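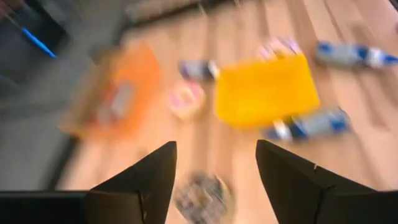

손목 카메라로 본 작업대. 노란 통 주변에 병이 세 개 있다.

12월 12일

오늘은 일이 잘 안 된 날입니다. 한국어 연습도 할 겸 일기를 한국어로 쓰기로 했으니까 나쁜 날도 한국어로 씁니다. 틀린 표현이 있으면 나중에 신 선생님이 고쳐 주실 것입니다.

아침에 작업실에 와서 그리퍼를 켰습니다. 우리는 이 팔을 머커라고 부릅니다. 어제 저녁까지 머커는 문제가 없었습니다. 물건을 하나씩 집어서 주황색 상자에 넣는 일을 계속 했고, 기록에는 성공이 1274번이라고 나와 있습니다. 저는 그 숫자를 보고 조금 기뻤습니다. 그래서 오늘은 속도를 한 단계 올렸습니다. 이 결정을 제가 혼자 했습니다. 이것을 먼저 써야 합니다.

처음 한 시간은 괜찮았습니다. 그다음에 팔이 병 쪽으로 내려가다가 갑자기 옆으로 움직였습니다. 명령에 없는 움직임이었습니다. 손가락은 벌어진 채로 있었고 아무것도 잡지 않았습니다. 저는 화면을 보고 있었는데 화면이 전부 흐려져서 어느 것이 병이고 어느 것이 테이프인지 잘 구별할 수 없었습니다. 나무판의 줄만 비스듬하게 보였습니다. 제가 비상 정지 버튼을 눌렀을 때 팔은 이미 작업대 끝 가까이까지 가 있었습니다.

다친 사람은 없습니다. 하지만 그 시간에 산토시 솔란키 씨가 작업대 반대쪽에서 물건 자리를 바꾸려고 손을 뻗고 있었습니다. 팔과 손 사이가 한 뼘쯤 남았다고 산토시 씨가 말했습니다. 저는 그 말을 듣고 다리에 힘이 없어졌습니다. 산토시 씨는 화를 내지 않고 물을 한 컵 갖다 주었습니다. 화를 냈으면 제 마음이 더 편했을 것 같습니다.

오후에는 원인을 찾았습니다. 기록 파일을 열어 보니까 이상한 움직임은 2279번째 줄에서 시작했습니다. 그 바로 앞에서 카메라 영상이 447밀리초 늦게 들어왔습니다. 제어 프로그램은 늦은 영상을 새 영상으로 생각하고, 병이 원래 자리에 없다고 판단해서 크게 고치려고 한 것 같습니다. 속도가 낮을 때는 이런 일이 생겨도 팔이 조금만 움직이니까 우리가 몰랐을 수도 있습니다. 아직 확실하지 않습니다. 산토시 씨는 손목 쪽 케이블도 의심하고 있습니다. 케이블을 바꿔서 두 번 시험했지만 같은 움직임은 나오지 않았습니다. 나오지 않으니까 오히려 걱정이 됩니다.

또 한 가지 부끄러운 일이 있습니다. 우리 규칙에는 팔이 켜져 있을 때 작업대에 손을 넣으면 안 된다고 쓰여 있습니다. 그 규칙은 8월에 제가 직접 썼습니다. 그런데 팔이 느리니까 모두 조금씩 안 지키게 되었고, 저도 지난주에 테이프가 굴러갔을 때 그냥 손으로 주웠습니다. 산토시 씨만 잘못한 것이 아닙니다.

저녁에 잔드턴 사무실에 보고서를 보냈습니다. 한 장이면 충분한데 세 시간이 걸렸습니다. "팔이 예상하지 못한 방향으로 이동하였음"이라고 썼다가, 제가 속도를 올린 것이 빠져 있어서 다시 썼습니다. 답장은 짧았습니다. 원인을 알 때까지 머커를 켜지 말고, 영상이 늦으면 팔이 스스로 멈추는 기능을 먼저 넣으라고 합니다. 맞는 말이라고 생각합니다.

내일 할 일을 적어 둡니다. 영상 시간 확인하는 코드를 넣기. 속도를 원래 값으로 돌리기. 작업대 앞에 노란 테이프로 선을 붙이기. 산토시 씨에게 다시 한번 사과하기. 오늘도 사과했지만 너무 놀라서 영어와 한국어가 섞였고, 제가 무슨 말을 했는지 잘 기억나지 않습니다.

지금 열한 시가 넘었습니다. 머커의 전원 플러그는 뽑아 놓았습니다. 집에 오는 버스에서 플러그 생각이 나서 산토시 씨에게 메시지를 보냈더니, 자기도 나가기 전에 확인했다고 합니다.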